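Seris to Open Tulura Clothing Repair and Resale Service in Skiltamham

SKILTAMHAM, 12 Sep 2021. Seris, a secondhand clothing company, announced that it will open a household clothing service called Tulura to residents of Skiltamham this fall. Tulura collects used clothing from homes, sorts it, repairs what can be repaired, and either returns the items to the household or sells them on the household's behalf. Sign-up opens this week, and the first collections will follow later in the month.

The service has been running as a trial on the east side of town since January. During that time, 1483 households used it at least once. Seris will keep the trial routes in place and add new ones in the center of town, the mill district, and the neighborhoods along the river road.

"Most of what people send us is perfectly good," said Florencia Orellana, general manager of Seris. "It doesn't fit anymore, or a button is gone, or it was bought for a job the person has since left. It ends up on a shelf for years. We want to make it easy to deal with a bag of clothes in one evening."

How the service works

Customers order a collection bag online or by phone. The bag arrives flat by mail with a short form inside. The customer fills the bag, marks on the form which items are to be repaired and which are to be sold, and leaves it at the door on the collection day for that route. A household can have up to five bags open at one time. 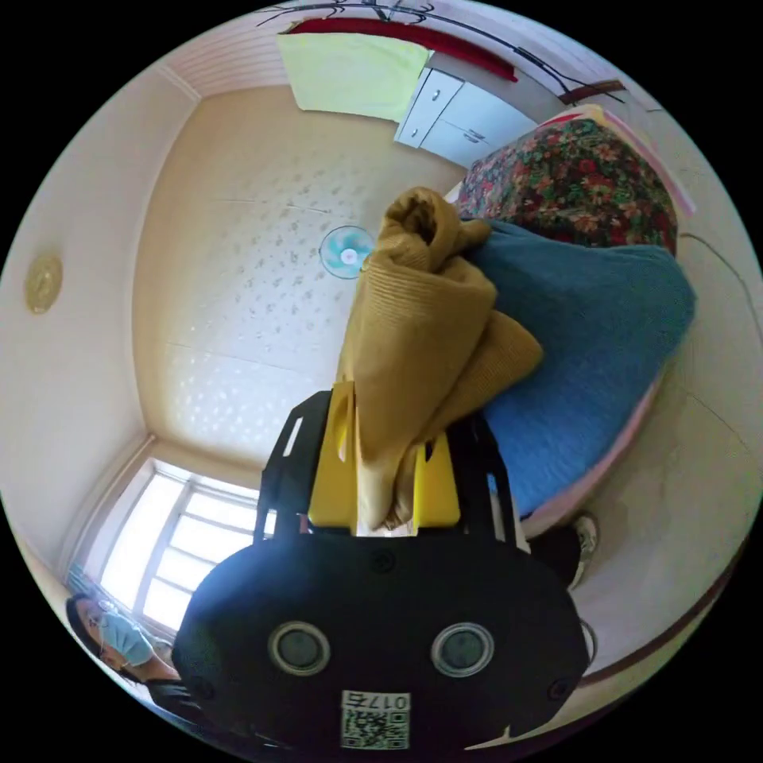

Each bag is checked in at the Seris workroom on Canal Street and gets its own record. Staff sort the contents into four groups: repair and return, repair and sell, sell as is, and recycle. The customer receives a list by email or letter before any work is done and has a week to change an instruction. If no reply comes, Seris follows the form.

Items for sale are priced by Seris and offered in its shop and on its website. The household receives half of the sale price. Anything unsold after one season is offered back to the customer at no charge or, with the customer's permission, passed to a textile recycler.

Repairs are charged by the job. A missing button, a loose hem, or a small hole in a seam is covered by the basic fee. New zippers, relined coats, and knitwear repairs are quoted separately. The full price list is posted in the shop and printed on the back of the form.

Changes made after the trial

Seris made several changes based on what customers told the company during the trial. The most common complaint was the form, which asked for a separate line for every item. The new form lets customers group similar clothes, such as children's T-shirts or work pants, on one line. The second most common complaint was the size of the bag. The new bag is wider and has a flat bottom, so folded clothes can be stacked in it without being rolled.

Collection times have changed as well. The trial routes ran only in the morning. Evening routes will now be offered in all neighborhoods, and apartment residents can choose to hand over their bags in person.

Jacqueline Sabatier, who manages the workroom, said the trial also changed the way the repair tables are set up. "We expected coats and dresses. What came in was everyday clothing, a lot of it for children, and a good deal of bedding," she said. "We moved two of the heavy machines out and put in more hand-sewing stations. The turnaround on a simple repair is now under a week."

Bedding and quilts added to the list

Bedding was not part of the original plan, but customers sent it anyway. Tulura will now officially accept sheets, pillowcases, blankets, and quilts. Pillows, mattress pads, and electric blankets are not accepted.

Quilts are handled by Loan Ông, who joined Seris in the spring after many years of running her own alterations shop. She will inspect each quilt and call the owner before starting work. Most quilt repairs involve worn binding or single patches that have split along a seam. Where the original fabric can't be matched, the owner is shown two or three choices.

"People are particular about quilts, and they should be," Ông said. "I would sooner leave a patch alone than put in something the family doesn't like. So I call. Sometimes it's a long call."

Cleaning will be done by La, a laundry company in Skiltamham that has worked with Seris since the shop opened. All items accepted for sale are washed or dry-cleaned before they are priced. Items sent for repair only are not cleaned unless the customer asks for it. 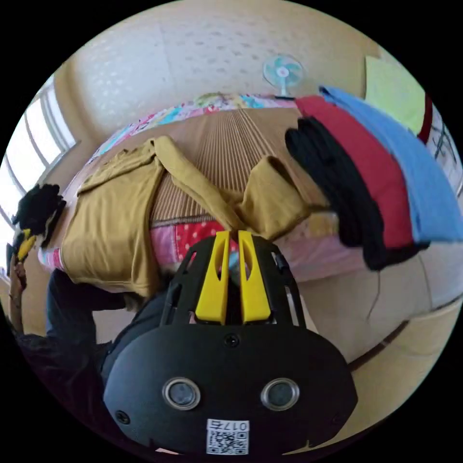
Preparing clothes for collection

Seris asks customers to wash and fully dry clothes before packing them. Pockets should be emptied. Clothes can be folded or laid flat, but they should not be packed with hangers, shoes, or belts. A piece of masking tape or a safety pin next to a hole or stain helps the workroom find it.

For households that haven't sorted their closets in some time, the company suggests doing one drawer or one shelf per evening and laying the clothes out on a bed by type before deciding. Clothes that have been outgrown are easiest to start with. Single items of a set, such as one half of a pair of pajamas, can be sent if they are marked as single on the form.

The following items can't be accepted: underwear, swimwear, uniforms with a current employer's name, helmets, and anything with mold or oil stains. Items of this kind will be sent back with the next delivery.

A printed guide will be mailed with every first bag. It was written by Khoa Khổng, customer service lead, and is also available in Vietnamese, Spanish, and French. Large-print copies can be requested by phone. 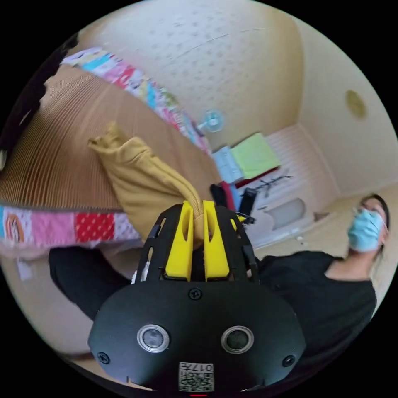 Seris will hire for the workroom, the shop, and the collection routes over the coming months. Sewing experience is required only for the repair positions. New repair staff will train with Sabatier and Ông before working alone. Applications are accepted in person at the shop and through the Seris website.

Over the course of the trial, the workroom repaired 2273 pieces of clothing and bedding. Shirts were the largest group, followed by pants and children's sweaters. The most frequent single job was replacing a button.

Quang Âu, who plans the collection routes, said the number of stops per route will be kept low at first. "The river road has a lot of long driveways and not many places to turn around," he said. "We'd like to run it a few times before we promise anyone an exact hour. Customers will get a two-hour window, and we'll text when the van is close."

Prices and sign-up

The collection bag is free for the first order. After that, a small deposit is charged and returned when the bag comes back. There is no monthly fee and no minimum number of items. Customers from the trial keep their current accounts and do not need to sign up again, but they should discard any old forms they still have at home.

Payments from sales are made at the end of each month by bank transfer or check. Customers may also take the amount as store credit or use it toward repairs. A statement listing each item sold and its price is included with every payment.

Residents can sign up on the Seris website, by phone, or at the shop counter on Canal Street. Staff at the counter will help with the form and can accept one bag per visit from customers who prefer to bring their clothes in themselves.

About Seris

Seris buys, repairs, and sells secondhand clothing in Skiltamham. The company operates a shop and a repair workroom at the same Canal Street address. Tulura is its first home collection service.

Media contact

Khoa Khổng, Customer Service Lead, Seris
Interviews and visits to the workroom can be arranged through the shop during opening hours.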